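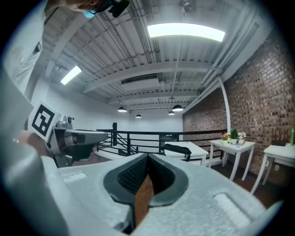

My aunt Constanza called at six in the morning to tell me the ferry to Nollasach was running again, but only for people with a negative test and a reason. "What's your reason?" she asked. I said she was my reason, and she said that was sweet but the form had boxes.

So I picked "family care," which made her furious (she's seventy-one and still splits her own firewood), and I drove to the clinic and got in line behind a guy named Clifford who'd been turned back twice already. He had a ham with him. A whole ham!

"They keep changing it," he said. "First it was two days, then one, then they wanted it stamped."

I paid my 100 and waited in the car with the heater on. Ute from the health office came out with a clipboard and read off names like a bingo caller – mine came last. Negative. Stamped, even.

Clifford and I made the noon boat. He cut me a slice of ham on the deck with a pocketknife, masks down around our chins, standing as far apart as the knife would reach.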